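4. Working next to the sorting arm

Before this station came to Flurer, one person sorted the returned parts by hand during the full shift. Now the arm makes the pick and the person makes the decision. Please read this section also if you sorted by hand for many years.

4.1 Put the bin on the mat side before you switch on.
4.2 Lay one part only on the mat, within reach of the gripper.
4.3 Press Start and take your hands back.

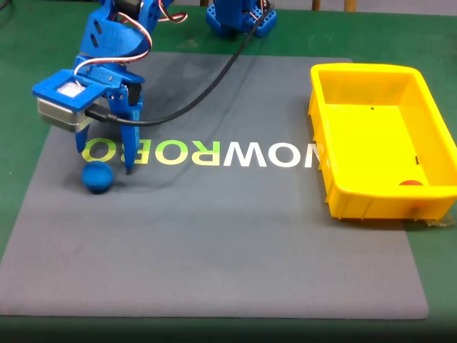
4.4 If the part is missed 3 times, press Hold and move it by hand. Write it in the shift sheet.

Caution: Do not pull the cables to move the arm.

Note: Nobody loses hours by this change. Questions go to Maritza Huamán, extension 14.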